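Where Did My Soda Go? A Project on the Shared Fridge
Home and Living Studies, final report, 12/24/22

So my project was about a refrigerator. I know, I know — other people in class did solar ovens and water filters. But I live in Harton, the student building, and our kitchen fridge had been driving me up the wall since October, so I figured I might as well get a grade out of it!

The question I wrote on my proposal was "Can a shared fridge stay organized if every kind of food has a set place?" My instructor said that was fine but to keep it small, so I picked one kitchen and one type of stuff to start with, drinks. Drinks were the worst part by far. They rolled, they hid behind leftovers, and people bought more of them because they couldn't see the ones they already had.

My plan was pretty simple. Cans go in the door, bottles go on a shelf where you can grab them, and food gets the rest. I wrote this on a card and stuck it up in the kitchen (with tape, which fell off, then with better tape). I also gave everybody on my floor a short survey before I changed anything and again 2 weeks later. 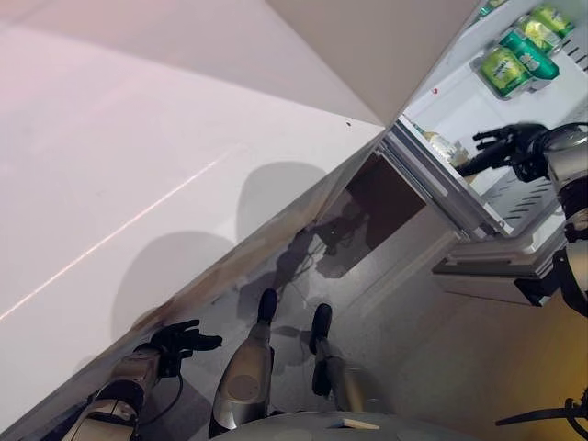 The door bin turned out to be a great spot for cans. You open up and there they are, and you can usually tell by the color of the label whether it's yours. The downside is that a can doesn't always want to stand up straight in a bin. If the row isn't full they lean over, and then the next person just drops theirs on top at whatever angle. I tried a little divider made out of a cereal box and it got soggy, so I gave up on that.

Bottles were easier. A small one can lie down on the shelf with no trouble as long as the cap is on tight, and please, check the cap. I spent one whole evening cleaning sticky stuff out of a drawer and I'm still a bit mad about it.

In the second survey, 85 percent of the people who answered said they could find their drinks faster. I was really happy with that, although I should say it's one floor and they all know me, so maybe they were being nice. The weak spot was labeling. I asked everyone to put initials on things and most people did it once and then forgot.

If I did this again I'd leave the card off and talk to people in the kitchen instead, and I'd run it a lot longer. I'd also like to try the freezer, but that thing needs defrosting first.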